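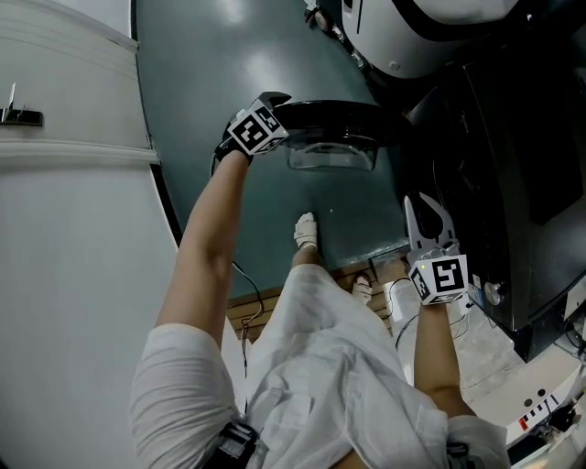 Two hand-held grippers, one on the black lid

mkhaemba
Budget question. We have 600 a month until April and need more hand-held grippers with marker cubes. Rumaren quote 339 a pair, Wieser want 1955 for a set with harness and cables. Which would you buy?

ebuka_e
Rumaren, two pairs, spread over two months. Put what's left into spare fingers.

namo11
Disagree. You'll end up buying straps and cables separately. Add it all up before you call Wieser dear.

ebuka_e
Straps cost next to nothing. I'd sooner have a second pair than a nice harness.

mkhaemba
Does the Rumaren price include the cubes?

ebuka_e
Ours did. Get it in writing, and ask about delivery. We waited 11 weeks.

namo11
Wieser hold stock. Ask them to split the invoice.

mkhaemba
Will ask both and post the quotes.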